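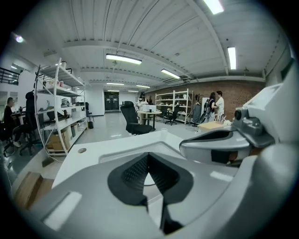 **Figure 3.** The shared workroom at the Gindotgate site, seen across a white desk toward the back wall.

### 4.2 Small objects on shared work surfaces

The third site, Gindotgate, is one open room with rows of fluorescent lights on a white ribbed ceiling and a railed mezzanine along one side (Figure 3). Desks are not assigned. People take a seat when they arrive and clear their things when they leave, at least in principle. We chose the site for contrast with Lemaire and Sasthorpe, where each worker has a fixed desk and meals are eaten in a separate kitchen.

Our survey recorded 3,071 small objects across the three sites. Of these, 2,446 were left on a desk or table and the remainder on shelves, floors and window ledges. An object was counted as small if it could be lifted with one hand, so cups, plates, loose cardboard and packaging were included and chairs and storage boxes were not. Each surface was visited at the same hour on 30 working days, ending in March. Coding was done by Celeste Bustos and checked by Benjamín Mansilla; disagreements were settled by going back to the notes made on site.

Cups were the most common item in all three places. At Gindotgate they tended to be left toward the far side of a desk, as with the small white cup in Figure 3, and flat pieces of cardboard collected at the ends. We read both as the same habit. A person who needs the middle of the desk pushes things outward, and the next person to sit down works in the space that is left.

Food was handled differently from cups. At Lemaire and Sasthorpe we recorded very little of it outside the kitchens. At Gindotgate 158 of the objects were plates or food, and they turned up on whatever surface was closest to the activity of the moment — including the floor.
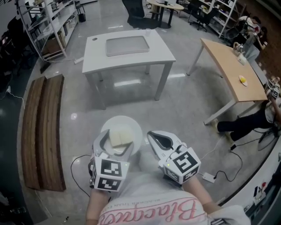
A plate with a piece of bread on it was coded as one object, and its location was taken from the plate. Floor locations were kept as a separate class. The polished concrete is open and level, and in our coding it works as one more surface, so merging it with "other" would have hidden part of the pattern. Glass kettles and similar vessels were coded with cups if they stood on a table where people were sitting, and as equipment otherwise.

One limit should be noted. The Cletari coding sheet we adapted was written for private offices and has no entry for an object that several people use in turn. We added a "shared" column after the first visits, and the early records were not recoded. Counts of shared objects at Gindotgate are therefore low for that period, and Table 5 reports them separately.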